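Search the help pages... Go
Print this page | E-mail this page

Sourdough starter gone flat after moving house

pastcombe_baker
We moved from Clundance to Pastcombe in May and my starter hasn't been the same. I feed it 200 g of flour and 200 g of water every Sunday, same as always, and it used to double by lunchtime. Now I get a few sad bubbles and a smell like nail polish remover. Same jar, same flour (Candeo wholemeal). Is it the tap water, or have I killed it?

crumbs118
You haven't killed it! That smell just means it's hungry. Once a week is fine if it lives in the fridge, but on the bench it wants feeding every day, twice if your kitchen's warm. I'd tip most of it out and keep a big spoonful, then give it equal weights of flour and water for a week or so. 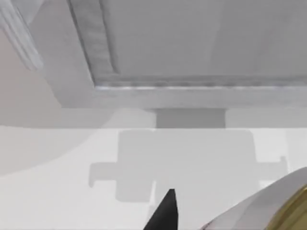 As for the water, I fill a jug the night before and leave it out. My neighbour reckons that's a waste of time, but I've always done it and my loaves are fine.

Cheng
chuck it and start again, flour's cheap

Comments

pastcombe_baker: It was on the bench the whole time, whoops. Feeding daily now.

oatsandall: Rye perks mine up, try a spoonful.

crumbs118: Yes to rye! Forgot that one.

Print this page | E-mail this page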